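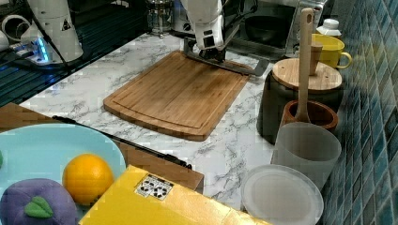 Bass note vanishes in the middle of my den but is huge at the wall?

Maricruz Cervantes

Okay, this has been driving me a little nuts. I moved my old Drellovier speaker into the den back in February, and ever since then the low end has been strange. If I sit at my desk, which is pretty much dead center between the two short walls, the bass is so thin I keep reaching for the volume. Then I get up to grab something off the shelf by the wall and it's like somebody parked a truck outside.

So I put the free tone generator from Prernent on my phone, plugged it into the speaker and went up and down slowly until I found the worst spot. It's 46 Hz. At that one pitch I can walk from one short wall to the other and hear it go loud, then almost nothing, then loud again. I can kill it just by standing in the right place! My neighbor heard it through the wall and she was not as excited as I was.

The room is a little over 12 feet the long way, drywall, hard floor, one rug. The speaker sits on the floor against one of the short walls. I don't think it's broken, it sounds fine in the living room. I already stuck up a pack of foam squares and they did take the ringy sound off my voice on calls, but the bass didn't budge.
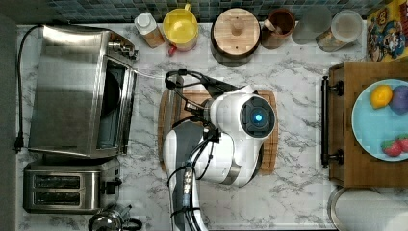
The counter from above, toaster oven at upper left

What I'd like to know is:

Why is the quiet spot in the middle and not somewhere random?
Would a bigger speaker fix it, or just make it worse at the wall?
Is there anything I can do that doesn't involve building stuff? I rent.

Thanks in advance, I'm not a math person but I can follow along if you go slow.

Emiliano Arellano

Nice detective work with the tone sweep. You found your room's lowest mode, and your numbers line up really well.

Sound moves at something like 1,125 feet per second in a normal room. Divide that by 46 and you get a wave a bit over 24 feet long. Half of that is a bit over 12 feet – your room. So the wave goes down to the far wall, bounces, comes back, and lands right on top of itself. Where the two line up the pressure swings are big, and where they fight each other you hear next to nothing. A hard wall is always a big spot for pressure, so with half a wave fitting between the walls the one dead spot has to be in the middle. Your chair just happens to be parked on it.

If you double the pitch you'll get another pattern, and that one has 2 dead spots, each a quarter of the way in from a wall, with the middle loud again. Try it with your tone app, it's fun (maybe when the neighbor is out).

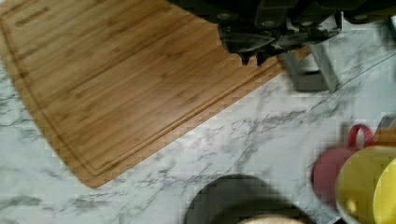 As for a bigger speaker, save your money. More power raises the loud places and the quiet one together, so you'd still have the same lopsided room, only with more of it. Same story with turning up the bass on your phone. You can use the tone controls to pull down a boom, but a real dead spot mostly eats whatever you feed it.

What I'd do, in this order:

Move the desk. Even two feet toward either short wall should give you a good chunk of that note back.

Then move the speaker. Right now it's against a short wall, where it pushes that mode as hard as it possibly can. Halfway along one of the long walls it would hardly stir it up at all, and then there's a lot less boom at the ends of the room. You may wake up a different mode going across the room, so run the sweep again after.

The foam did what thin foam does. It's decent for the stuff well above 300 Hz, voices and clapping and so on. Down where your problem is, the wave barely knows it's there. Thick traps in the corners do help some, but they're bulky, and in a rental I'd move furniture first.
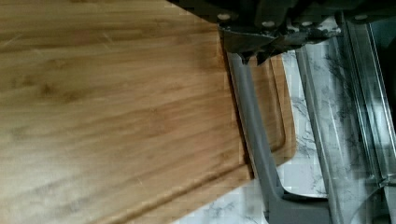

Bamboo board, juice groove and rounded corner

Flurkden

had this in my old apartment. leave the door open, sometimes it changes the whole thing. also get the speaker off the floor, putting it right against a surface can add up to 6 dB down low. egg cartons do nothing btw, I tried

Maricruz Cervantes

Update! I scooted the desk toward the window wall, a little more than two feet, and the note is back. It's not as fat as it is right at the wall but I can hear the bass line in things now. Opening the door made a small difference, mostly it let the cat in. Haven't moved the speaker yet because the cord won't reach the long wall, so I need an extension first.

I did the double pitch thing too and found both quiet places, right where you said. Emiliano, is there a book on this that isn't all equations?

Emiliano Arellano

Glad it worked! I learned most of it from a stapled set of class notes by my old shop teacher, Mr. Ó Súilleabháin, and I don't think those ever made it online. Check your library under home recording before you try the physics shelf. The recording books usually have a chapter on small rooms with more drawings than math.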